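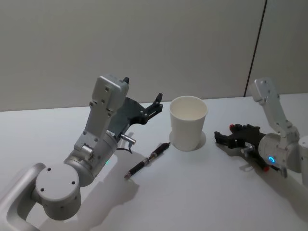 Room 5, white table against the grey wall. Panel joint on the right.

Wendgate, ground floor rooms
Tables and walls check, July
Checked by: Robel Degefa
Copy to: Wondimu Ambaye

Table top clean: Yes
Table stable when leaned on: No. Slight rock at the front left foot. Foot adjusted, check again Sunday.
Table edges free of splinters and chips: Yes
Cups and pens put away at end of day: No. One cup and one pen left out. Second time this month.
Wall surface sound: Yes
Wall panel joint closed: See comment
Floor clear for walking: Yes
Sockets tested: Yes, all 3
Door closes by itself: Slow. Reported to Stinham, job 315.

Comments
Panel joint pressed by hand at table height, no movement. Not sealed. Ask Stinham to look at it on the same visit as the door.
Table foot pads are worn. Ordered 8 from Celora, enough for both tables.
No drinks without a lid in this room please. The notice by the door has come down again and needs a new one.

Result: Pass, with actions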